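Sollaslow Community Help
Sport and leisure > Cricket > Clubs and leagues

Player tested positive two days before a league match. Do we have to call it off?
Asked May 31, 2022

I do the fixtures for a village side in the Flerano League, third division. One of our batsmen did a test yesterday morning and it was positive. He was at nets with the rest of us the evening before, and four of us had a drink with him afterwards. Everyone else feels fine so far. We are due to play away at Stivent and it is a long drive, with most people sharing cars.

The league handbook still has two pages on Covid from last season, but half of it refers to government rules that have gone. It says a club "may request a postponement where a squad is materially affected" and doesn't say what that means. If we concede we lose the points and get a 30 pound fine. I have 12 names available without him, so we could raise a side.

Do we have to tell Stivent? Can they refuse to play us? And does anybody know if the league would give us a new date for one case?

3 answers

Answer 1 (marked as helpful)

You don't have to call it off. The legal duty to isolate in England ended in February, and being a close contact doesn't stop anyone playing. The advice for someone who has tested positive is to stay at home and avoid other people for five days, so your batsman sits this one out. The rest of you can play if you are well.

On the handbook, "materially affected" has been read in our division as not being able to field nine. We asked for a postponement last season with three players out and were turned down, as we still had ten. With 12 available I would not expect you to get one. You can still ask. It has to be in writing to the fixtures secretary by 6 pm the day before, and a text message doesn't count. Put in the number of registered players you have, the number unavailable and why, and two dates you could both manage. If you leave out the dates it comes straight back to you.

I would tell Stivent. There is no rule that says you must, but one of their players may live with someone who is ill and would want to know. A short email from club to club is enough. Leave his name out of it, as it is his medical information and the other side has no need of it.

They can't refuse to play and keep the points. If they don't want to go ahead they either agree a postponement with you or they concede, and then the fine is theirs.

A few practical things we still do:

Tea outside if it is dry, or everyone brings their own.
Separate cars where people are willing. Windows down where they aren't.
No sharing of helmets, gloves or pads. This matters more at our level than people think — we had one club helmet going round half the team.
Anyone who wakes up with a cough stays at home and rings the captain before 9. 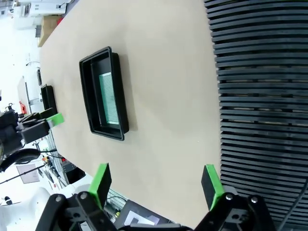 Black tray on the table, with one item in it.

One more point. If you do go a player short on the day, you can start with eight and fill up to eleven from your registered list until the end of the first innings. Check that your reserves are on the list now. Registration at our league closes at noon the day before, and it catches clubs out every year.

Answer 2

just play. we had it go through our whole second team in november at indoor nets and not one match was moved. league will say no

Answer 3

Mostly agree with the first answer, but check which handbook you have. The Flerano League put out an amended page before this season started and the nine player rule is in there in writing, so you needn't rely on how it was read last year. It is on the league site under Documents, near the bottom. The old PDF is still up as well, which doesn't help.

Also, the fine for conceding is only 30 if you give notice by the evening before. On the morning of the match it goes up. If you think you may end up short, decide early.

Comment from the asker

Thanks, found the amended page. We are going ahead with 11 and I have emailed Stivent. They were fine about it and said they are missing two themselves. Will do our own teas.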